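Thread: Fixed start positions or random? (bench rules, draft 3)

7 replies · 3 shares

ypearce_bench
Draft 3 of the pick-and-place rules says the object starts on a marked position and the arm starts from its rest pose. I want the start position drawn at random from the marks before every trial and written down before the arm moves. Objections?

dabbas_n
Agree on the draw. Disagree on the marks. If a policy has only ever been trained on marked spots, testing it on the same spots measures recall. Half the trials should start off-mark.

sugden_d
Off-mark starts can't be reproduced by anyone else. We ran 900 trials at Edham last October and had to throw out 3 because the start position had been logged as "left-ish." The remaining 897 were usable only because every other start was tied to a mark.

My view is that the marks stay, and the rules say how they are used. Measure each one from the base, and record the values in the header of the log.

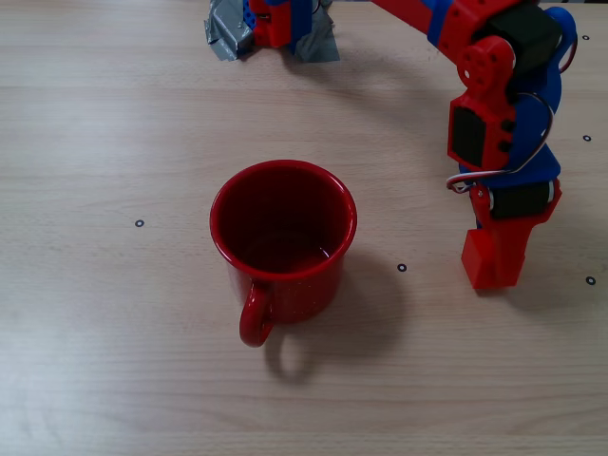 The base is the weaker point. Tape creeps under repeated load, and once the base has shifted, every measured position is wrong by the same amount. I would require a check against two marks after every 10 trials, with the tolerance stated in the report.

dabbas_n
Then clamp it. A rule that permits tape and adds a check is more work than a rule that forbids tape.

sugden_d
Not every bench has an edge you can clamp to. The check costs up to a minute. Clamped bases also move, and people who clamp tend to skip the check.

sewwandi_s
Handle orientation is missing from the draft. For a mug it matters more than a small position error. Suggest: "Orientation of any handle or spout is recorded as an angle from the base axis." Also state whether a grasp by the handle counts the same as a grasp by the rim. The Skarnis sheet scores them separately.

ypearce_bench
Orientation goes in. Handle and rim will be scored the same, with the grasp type logged. Clamp or tape plus check, tester's choice, stated in the report. Off-mark starts become an optional second set, reported separately.

dabbas_n
Optional means it won't be run. I'd like my objection kept with the draft.

Contact the moderators | Copyright Tamier Bench Forum | Back to top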